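Getting Winter Out of the Car, by Effie Crichton

Every April I give our old wagon a proper going-over, and I do mean proper (it takes me most of a Saturday, with a sandwich in the middle). Start with the floor mats. Shake them out, sprinkle on baking soda, and leave them for 33 minutes while you vacuum under the seats, where you'll find at least one french fry.

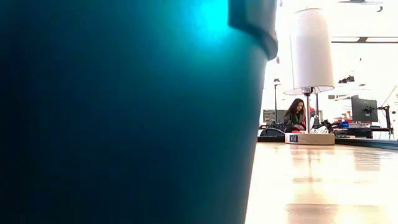
A lamp on the wooden tabletop.

For salt stains on the carpet, mix equal parts white vinegar and warm water, dab it on, and blot with an old towel. Don't scrub, however much you want to! It may take three rounds, and the smell does fade with the windows down.

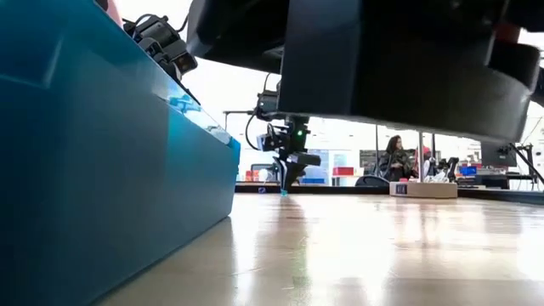

Can I use the same vinegar mix on leather seats?
Stick to a damp cloth and a cleaner made for leather, and try it first on a spot that doesn't show.

Save the inside of the windshield for the very end, with a dry microfiber cloth in each hand, one for wiping and one for chasing the streaks you just made.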